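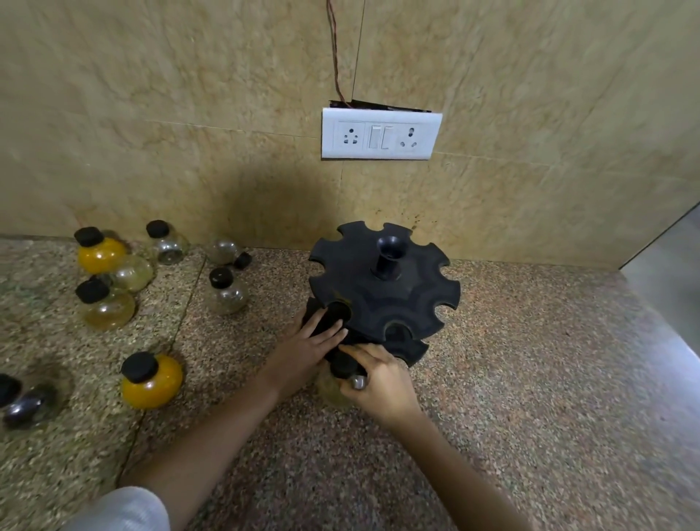 Zaid Hijazi wrote back the same evening that a list of TV doctors and cab drivers was fine, but what he wanted to know was how often a South Asian character gets to finish a sentence. Fair point, Zaid! That message is how the Drunddale list turned into the Drunddale dataset, and the lines-per-scene column is his.

Drunddale: South Asian characters in scripted TV

Maintained by Pallavi Mishra
Last updated 2019-02-17

What you get

Drunddale covers 160 scripted series, most of them American network and cable shows, plus a handful of streaming originals I couldn't bear to leave out. Every speaking part coded as South Asian gets a row, from series leads down to the pharmacist with one line. There are 200 characters with full entries, and 148 of those have their job on the show filled in. The other ones are people we only ever meet at parties or weddings (so many weddings).

Files

characters.csv – one row per character
episodes.csv – one row per appearance, joined on char_id
notes.txt – my arguments with myself, kept because people kept asking for them

Main columns in characters.csv

char_id: stable, never reused
show: title as it aired in the US
billing: lead, regular, recurring, guest
job: free text, lower case
accent: same as actor, put on, unclear
lines_per_scene: average over the scenes where the character is present
has_family: yes if any relative appears on screen

How it was coded

I watched everything once and coded as I went. Zaid then recoded 40 characters without seeing my answers. We agreed easily on billing and job and fought over accent, so please treat that column gently. Where we couldn't settle, the value is "unclear" and both opinions are in notes.txt.

Known gaps

Soap operas are missing. So are animated shows, where the voice actor question needs its own table. Characters whose background is never mentioned are in only if their name or family makes it plain, and I'm sure I've missed some. Tell me!

Loading

The files are UTF-8 with commas. The Tak script (tak.py) joins the two tables and drops duplicates from two-part episodes. Run it before you count appearances.

Coming up

Daytime TV in July, if my evenings hold out – and a column for who gets a love interest.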